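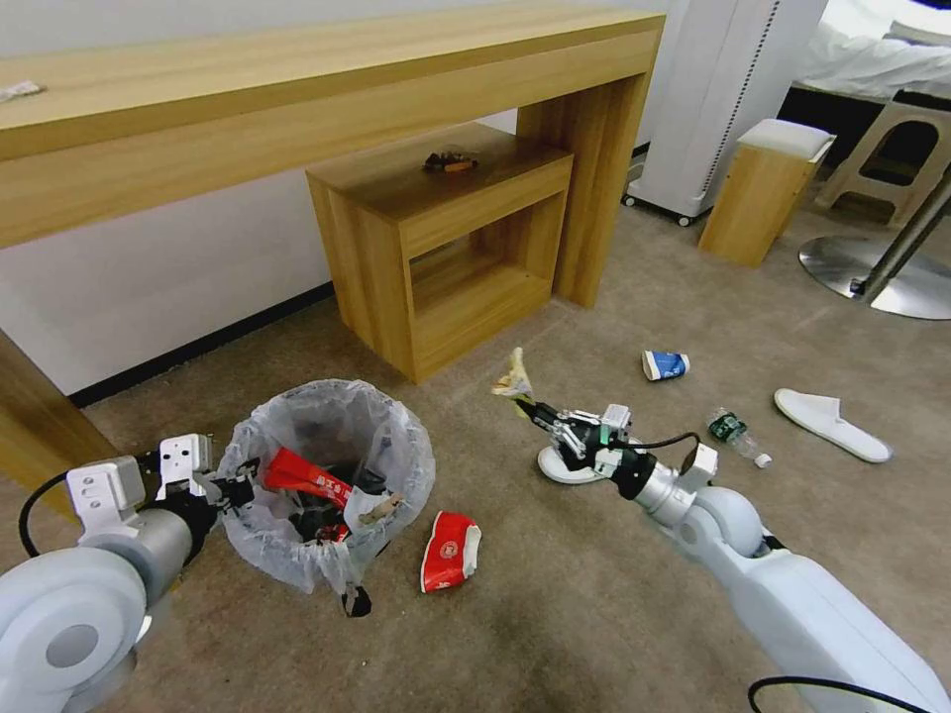 Left gripper at about the height of the basket rim, right one down near the carpet with a wrapper in it. May 2019.

Yogesh Saxena would like it known that he can tidy a room faster than his robot can. "Anyone can," he says. "My complaint is with the people who put out a video and let you think otherwise."

He has been building the two-armed machine he calls Wogan since January, mostly in the evenings, and I went to see him expecting the usual pitch. I had read the posts on the Brasby builders' forum, where Wogan is spoken of as if it were a year from every home. Saxena rolls his eyes at those. The job he has set it is small: get litter off a carpet and into a lined wastebasket. Cups, a water bottle, a pair of white slippers.

Does it work? "Define work," he says. On his last full evening of runs he logged 11 attempts at a pickup and wrote down 6 as good. Two of the others he calls arguable. I asked who does the arguing. "Me, and I'm biased."

He is hard on the grippers, which he rebuilt three times. A paper wrapper gives when you squeeze it, he says, and a stiff bottle rolls if a finger touches it first. 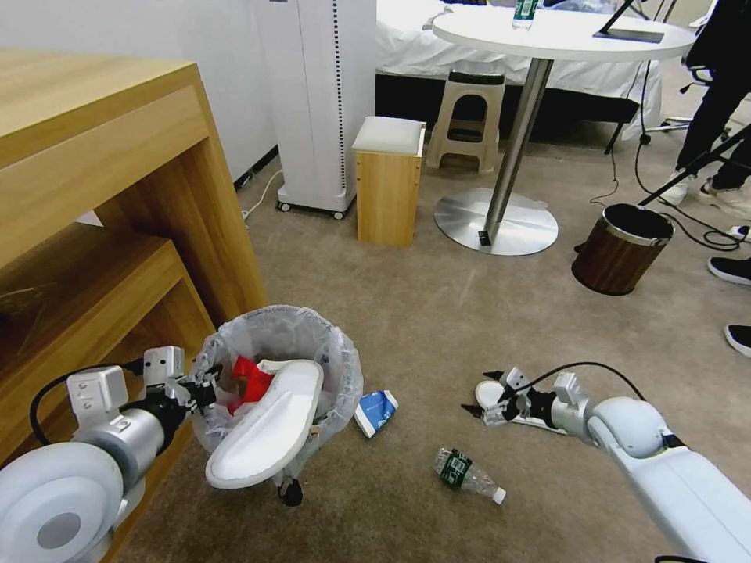
The slippers bother him more than anything else on the list. "You and I know a slipper might be trash and might be somebody's slipper," he says. "Wogan has no opinion. I told it slippers go in the basket, so slippers go in the basket." He thinks that gap — between moving a thing and knowing whether it should be moved — gets skipped in most of what he reads about home robots, and I agree with him.

I was less convinced by his answer on cost. He wouldn't give me a total, only that the planning software, Fenivon, was free and that the arms were not. When I pressed, he talked about cables for a while. They snag, and he has rerouted them twice.

Would he leave it running and go out? "No." Would he sell one? "To whom? You'd want your money back by dinner."

He plans to try socks next.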